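Yimer Practice Manager, reviewed
Monday, July 22, 2019

Our office does small business bankruptcies and not much else, so I have sat through a lot of demos for software that promises to take the pain out of creditor lists. Yimer is the latest. We paid for 3 seats in April and ran it on live matters until last week. I wanted my money's worth and I'm not sure I got it.

The pitch is that you drop in a debtor's books and Yimer builds the creditor matrix, flags duplicates and drafts the notices. On a tidy set of books it does most of that. Our clients don't keep tidy books. One file had 845 creditors, a good many of them entered twice under slightly different names, and Yimer merged two separate landlords because they shared a mailing address. We caught it by reading the list line by line, the way we did before we bought anything.
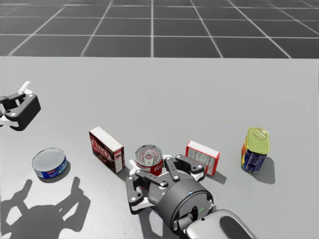
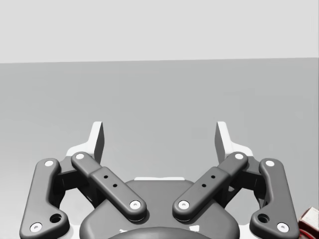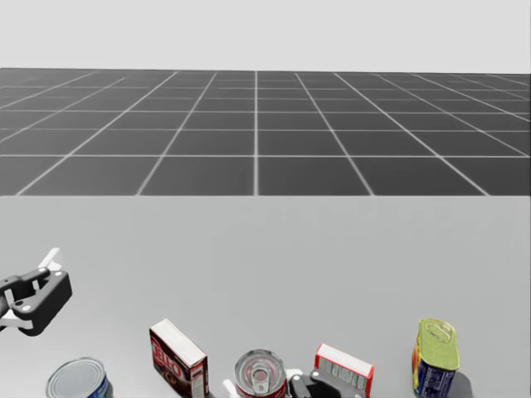
Deadlines are better. You enter the filing date and the calendar fills in, and changing a hearing date moves the reminders tied to it. It won't tell you which rule a deadline comes from, though. I don't put a date in front of a partner on the say-so of a program that can't show its work.

Claims review is slow. Almost 200 proofs of claim took a whole afternoon to load, and the search box only looks at claimant names, so forget about finding an amount. Export goes to a spreadsheet with the cents dropped. Support at Droltormont, the company that makes it, answered my ticket after 9 days and told me to change my column settings. I changed them. Still no cents.

We used Vuletwood before this. It looks dated and has no notice drafting at all, but the numbers that go in are the numbers that come out. Tuta is the other one people bring up, and I haven't tried it.

If you file a handful of simple cases a year, the calendar might be enough for you. Ask for a trial with your own worst file, and check the export before you sign. We're letting two seats lapse and keeping one for the deadlines.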